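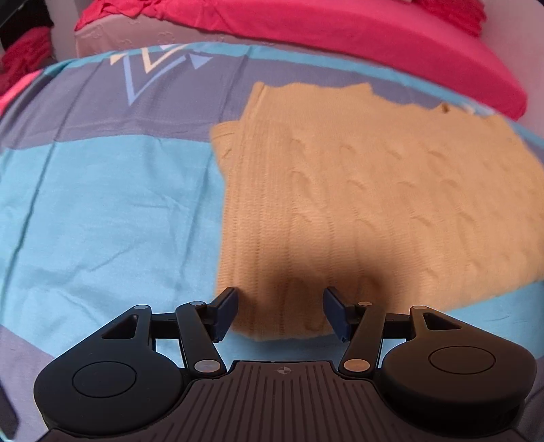
El problema que describe Teodoro con los calados no viene de la tensión del hilo. Viene de medir la muestra recién salida de las agujas. En un punto de trenzas la muestra sin bloquear encoge a lo ancho bastante más que en punto jersey, porque cada cruce tira de las columnas vecinas. Un jersey de ochos como el de color mostaza, doblado y en plano sobre la colcha, no se puede calcular con la misma densidad que uno liso. Hay que tejer la muestra con el gráfico completo, lavarla, secarla extendida y medirla entonces.

El 14/11, Teodoro Goicoechea escribió:
> He calculado el delantero con la muestra en jersey y
> me salen 3 cm menos de ancho a la altura de la sisa.
> Uso Gaveseo a dos cabos. ¿Bajo media aguja o añado
> puntos? Tengo 600 g del mismo baño y no quisiera
> deshacer entero.

Ni una cosa ni la otra. Si bajas media aguja, el tejido cierra más y pierdes ancho. Si añades puntos a mitad de la pieza, se descuadra la repetición del gráfico y los ochos laterales dejan de ser simétricos respecto al centro.

Lo que yo haría:

1. Bloquear el delantero tal como está, con las agujas sustituidas por un hilo auxiliar, y volver a medir. Parte de la diferencia puede desaparecer.
2. Si sigue faltando ancho, compensar en la espalda con columnas de punto bobo junto a las costuras. No se nota con la prenda puesta.
3. Solo si la falta supera los 3 cm después de bloquear, deshacer hasta el elástico y repartir los aumentos en la primera vuelta tras el canalé.

Sobre el consumo: con trenzas cuenta más hilo que en liso. Mi última chaqueta en Skadley, talla parecida a la tuya, se llevó 1530 m. Mira el metraje de la etiqueta y no el peso, que entre baños de Gurkent me ha variado.

El canalé lo empezaría con 60 pasadas, no con las que da el patrón de Pryor, que se queda corto de bajo.

Si mandas el gráfico en texto plano lo reviso. Los adjuntos siguen sin pasar por la lista.

Un saludo,
M.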